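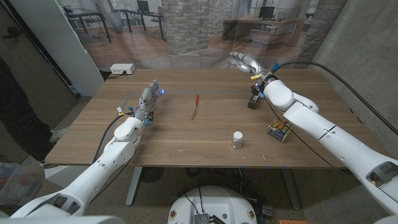

Ticket 3587 – Retargeting error in bimanual grasp trials
Project: Skunard
Status: Open, awaiting rerun
Opened: February 10, 2021

Problem
Grasp success on the left hand dropped after the switch to the Nikby retargeting method. Right hand unchanged. Same objects, same taped area on the table, same start pose.

Checked so far
Replayed 100 logged episodes offline. The commanded left fingertip positions trail the reference by up to 11 mm during closing. No trail during approach.
Joint encoders on both arms read correctly after a restart.
Swapped the order of the objects (fork, bottle, box, black container). No effect.
Set the filter window back to its old value. Error smaller on the bottle, same on the fork.

Finding
The new method scales finger length from one shared hand model. The left hand still loads the June calibration file – the right one does not. Thumb offset is wrong as a result.

Next
Load the Kostiuk calibration on both sides and rerun 300 episodes. Keep the old filter value until then. Results go in the Lukotdale folder, left and right in separate files.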